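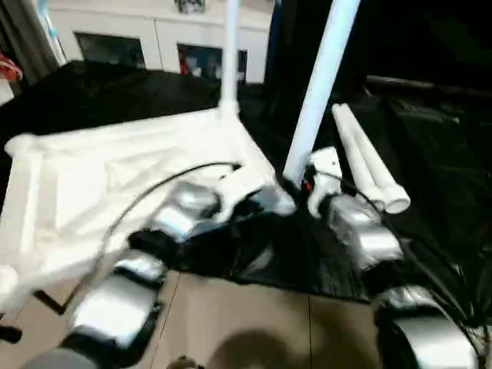 Cloth-covered PVC frame on the work sheet, with pipe pieces beside it.

Eltness Shelter Frames: Progress Report to the Briline Fund
Period covered: February to May

1. Where the work stands

The grant pays for the design and trial building of a low frame with a fabric cover, made from white PVC pipe and plain white cloth. The finished frames go to community gardens for seedlings and to two schools for shaded reading corners. At the end of May we had 4 complete frames and parts cut for the next group. The plan called for six complete frames by this point, so we are two behind. The delay came from the fittings, which are covered in section 3.

The cover pattern is settled. The corner joint is not, and we do not want to cut more fabric until it is.

2. Work done this period

All pipe for the first two groups has been cut and the ends cleaned up. Building is done on the tile floor over a black plastic sheet. The sheet keeps pipe shavings out of the grout and gives a dark background that makes short pieces easy to find. It creases when frames are dragged across it, so frames are now lifted and set down.

The cover goes on while the frame is lying low, before the tall uprights are finished. Putting the cloth on last meant working at shoulder height and pulling against the joints, and two joints came apart that way in March. With the new order the cloth is wrinkled at first and gets pulled tight at the end. Fitting a cover took most of a morning in February and now takes under an hour.

Instructions for the garden groups are in second draft. The first draft used part numbers, which the test readers did not like. The second draft calls each piece by its length and marks it with colored tape.

3. Problems

The first order of corner fittings from Vakulenko was a poor match for our pipe. The fittings went on but turned under a light load. Vakulenko took them back and sent a deeper type, which holds better. We lost three weeks to the exchange.

The slanted brace is still the weak point. It is a long pipe set at an angle, and when the cloth is pulled on one side it tends to walk out of its seat. We have tried a pin and a tighter socket. The pin works but makes the frame slow to take apart, and the garden groups want to store these flat over the winter. The tighter socket is being tried now.

Cloth shrinkage was more than we allowed for. Covers washed once came back short along the long side. New covers are cut with a wider hem, and the two short covers will be used on smaller frames.

4. Spending

The fund approved 2,000 dollars for materials. Spending to the end of May:

Pipe and fittings: 883 dollars
Cloth, thread and tape: 709 dollars
Total: 1,592 dollars
Remaining: 408 dollars

Pipe and fittings ran higher than budgeted after the change in corner type. Cloth came in under budget. We ask to move the unspent cloth money to fittings. The total would not change.

5. Next period

Finish the last two frames of the first group once the brace is decided.

Leave one frame standing outdoors at the Steltimura garden for a month, with the cover on, and check the joints weekly.

Wash and measure a cover with the wider hem before cutting the rest.

Send the third draft of the instructions to both schools and ask each to build a frame from it without help from us.

The outdoor test depends on the garden having its north bed cleared, which they expect to do in June. If that slips, the frame will go up in the yard at Eltness and the results will be reported the same way. The next report will include the joint checks and final cover sizes.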